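Learning to love the early morning swim

July 2020

I have become one of those people. You know the ones - up before the gulls, towel under one arm, grinning at strangers. If you had told me a year ago that I'd be walking down to the water at Clokach before breakfast, and enjoying it, I'd have laughed and gone back to sleep.

It started with Iona Munro, who lives two doors up and has been swimming in the loch for 19 years. She asked me once, I made an excuse, she asked me again, and I ran out of excuses. The first time I went in up to my knees, shrieked and came straight back out. The second time I got as far as my shoulders, and by the end of that week I was ordering a proper swimming hat!

I can't tell you how good it feels. The cold grabs you for the first minute and your breath goes all short and silly, and then something settles and you're just there, floating about, looking up at the hills with your ears full of water. I've seen an otter twice. Archie Gunn swears he sees one every morning, but Archie also swears he once caught a salmon as long as his leg, so make of that what you will.

The hardest part is still getting out of bed. I've tried all sorts. What works for me is getting everything ready the night before, so there is nothing left to decide: costume, big jumper, woolly socks, the old dry robe with the broken zip, and something to put a hot drink in for afterwards.

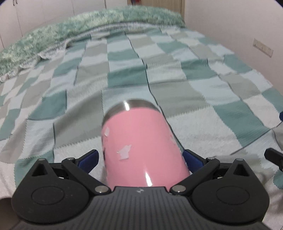
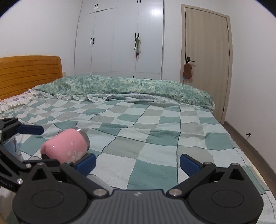

Then it's alarm, feet on the floor, kettle on, and out of the door before my brain has had a chance to join in. If I sit down, I'm done for. Davina Paterson goes one better and sleeps in her costume, which I haven't been brave enough to try yet (it sounds itchy).

A few things I've picked up, for anyone thinking of having a go. Go with somebody who knows the place. Walk in slowly and keep breathing out. Wear something on your feet, as the stones at our end are horrible. Get out while you still feel you could stay longer, and get dressed straight away, top half first. I ignored that last one in my first week and stood about chatting to Alistair Pollock in a wet costume until I couldn't do up my own buttons. Never again.

We stay close in and swim along the shore to the old jetty and back. It's 191 strokes for me, there and back. Iona does it in far fewer and doesn't even look out of breath. I'd love to manage the full 500 metres to the point by September, and she thinks I will, so I'm choosing to believe her.

Afterwards we all stand around in our hats eating whatever has been baked. Kenneth Buchanan's ginger loaf is the best thing I've eaten this year - dark, sticky, and far too much of it for that hour of the day. He has promised me the recipe, and I'll put it up here as soon as he writes it down.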